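# Chapter 2: Getting Started and Keeping At It

Most of us have, at one time or another, made up our minds to get in shape, bought the shoes, and then found those same shoes under the bed in August with hardly a scuff on them. If that sounds like you, please don't feel bad about it, and please don't skip ahead! The students who have taught me the most about exercise over the years were very often the ones who had quit three or four times before they ever walked into my classroom.

Chapter 1 looked at what the heart and lungs do during a workout. Now we turn to the habit itself: how it gets started, why it slips away, and how a person can build it back up after a busy stretch (or a bad cold, or final exams). You will meet Harish Salian, who was 19 and had never run farther than the bus stop, and Carol Pearce, who took up walking at 65 and now leads a morning group in her town of Mollora. Their stories are quite different, but both of them began with very small amounts, and we'll come back to them several times as we go along.

## Before You Read

Take a sheet of paper and write down every kind of movement you did yesterday. Count the stairs, the walk to class, carrying the groceries in. Keep the page handy, as you'll need it for the activity log in Section 2.3. 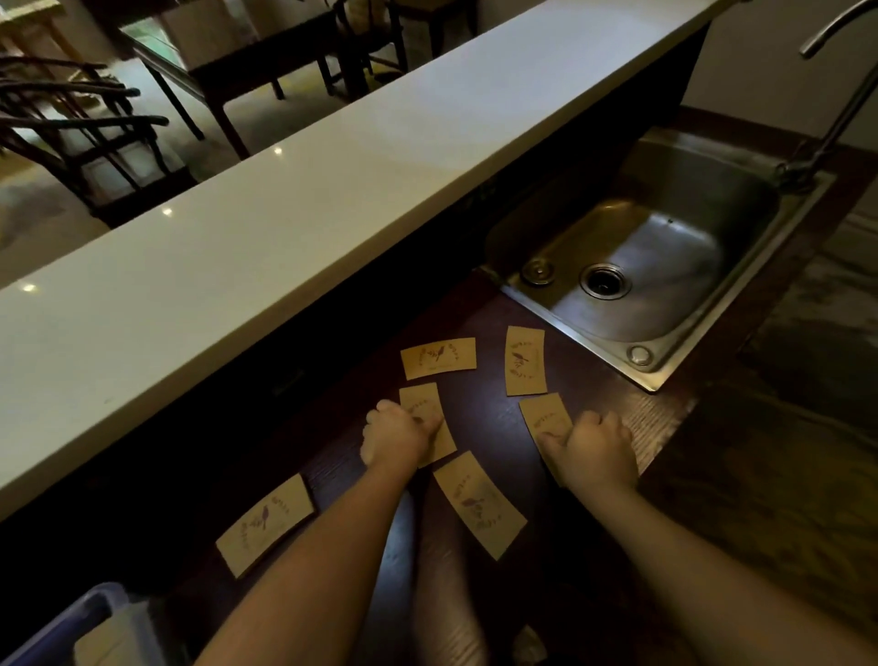

Habits grow best when they are tied to something you already do, and this is what we will call an *anchor* in this chapter. It can be brushing your teeth, feeding the dog, or locking the front door. A kitchen is a wonderful place to look for one, with a sink and a tall, curved faucet that you probably visit first thing for a glass of water, and a counter edge to rest a hand on while you do a few slow calf raises. Carol started in just this way, and it was a good two months before she added her walks.

## Key Terms

- **Anchor:** a daily action that reminds you to exercise
- **Baseline:** the activity you do now, before any change
- **Lapse:** a short break from a habit
- **Moderate effort:** a pace at which you can talk but not sing

Section 2.1 begins with the baseline, so have your sheet of paper beside you.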